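Okay, small apartment people, this thread is for you. I finally got my hallway closet under control and I have opinions (so many opinions!) about hand-me-down furniture, moving boxes and the word "someday."

---

Some background. I moved in April with 30 boxes and the firm belief that I'd unpack them all by the weekend. As of this morning, 11/23/19, I had 7 left, and I couldn't have told you what was in a single one of them.

---

They were stacked in the hallway closet behind the vacuum. Every time I needed the vacuum I moved two boxes, vacuumed around the two boxes, and put them back. I did this for months!

---

My friend Fiona Carnegie came over with bagels and said pick one box, open it, and don't sit down. The not sitting down part matters more than you'd think. Once I'm on the floor I start reading old birthday cards and the day is gone.

---

Box one: cords. Just cords. I own a charger for a phone I gave away in college. Fiona held up each one and gave me a few seconds to name the thing it belonged to. I kept four.

---

Box two: every manual for every appliance I've ever rented next to. Recycled. They're all online anyway and I have never once opened a paper one unless the oven was beeping at me.

---

Box three was the hard one – my grandmother's tablecloths. They don't fit my table. They barely fit in the closet. I've been hauling them from place to place since my first lease because getting rid of them felt like being rude to her.

---

What I ended up doing: kept the blue one, mailed two to my cousin (who has a real dining room, must be nice), and I'm going to have the stained one cut up into napkins. I cried a little, then ate another bagel.

---

Bathroom and kitchen stuff was all mixed together in the next box, which tells you what kind of packer I am. 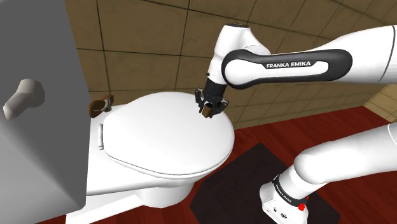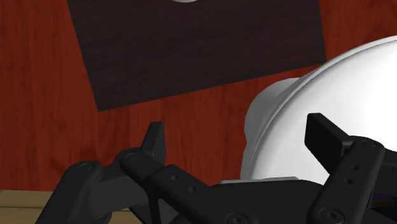 ---

So I split it into "goes in this room" and "why do I have this." The second pile won by a mile. Travel shampoos! I haven't stayed in a hotel in ages and I had enough tiny shampoo to open one.

---

A word on storage bins, because somebody always asks. I bought six of the Vever ones with the snap lids and I like them fine. The lids stay on. I would skip the Bandero ones, the handles dig into your fingers when they're full.

---

But please, please don't buy bins first. I did that last year. I got all excited, came home with a tower of them, and then I had clutter AND a tower of bins. Sort first, then measure the shelf, then go shopping.

---

And measure the depth! Everybody remembers the width. My closet shelf is shallower than it looks and the first set I bought stuck out just enough that the door wouldn't close. Back to the store I went.

---

Labels: masking tape and a marker. I know the pretty label makers are tempting. I had one and spent a whole evening picking fonts. Tape peels off when you change your mind, and you will change your mind.

---

Oh, and the donation bag lives by the front door now, on a hook. When it's full it goes in the car. If it sits in the bedroom I go back in and rescue things from it, usually sweaters, usually ones with holes.

---

Someone's going to ask about the "does it make you happy" method. It's lovely but my plunger doesn't make me happy and I'm keeping it. I go with "would I pay to move this again?" I know exactly what those movers cost, so it's a pretty quick answer.

---

Where things stand tonight: one box left. It says MISC on all four sides in my own handwriting, and it's heavy. Fiona wanted to do it before she left but I was out of steam and out of bagels.

---

The vacuum has its own corner now, though. I opened the closet door three times this evening just to look at it.

---

Tell me what's in your last unopened box. And if anyone wants a label maker, it's barely used, come get it.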